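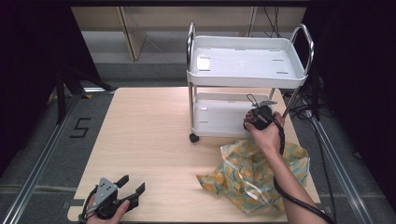 Slide 1: Two-tier cart on the table

Okay, start with the kitchen. My aunt's kitchen in Yazzie, 16 women, one phone with a cord, and a strike at the Sarkik cannery that everybody in town said would be over by supper. It went 163 days!

(Pause. Let them do the math — that's past five months.)

Talk about the soup first, then the picket line. People always want the picket line, but I love the soup part. My mother and my aunt cooked in shifts and argued the whole time about salt, and that's where I learned what a union was, age nine, under the table with the potatoes.

Next slide: the February march. 900 people in sleet. Read the two lines from my aunt's letter, slowly. She wrote it the night before she was arrested.

Then her illness. Keep it short, don't skip it. She ran the phone tree from bed — still bossing us, still funny.

Close on the Vunent tenants, who are using her old phone tree right now. Ask who in the room has 2 hours a week. Sign-up sheet is by the door.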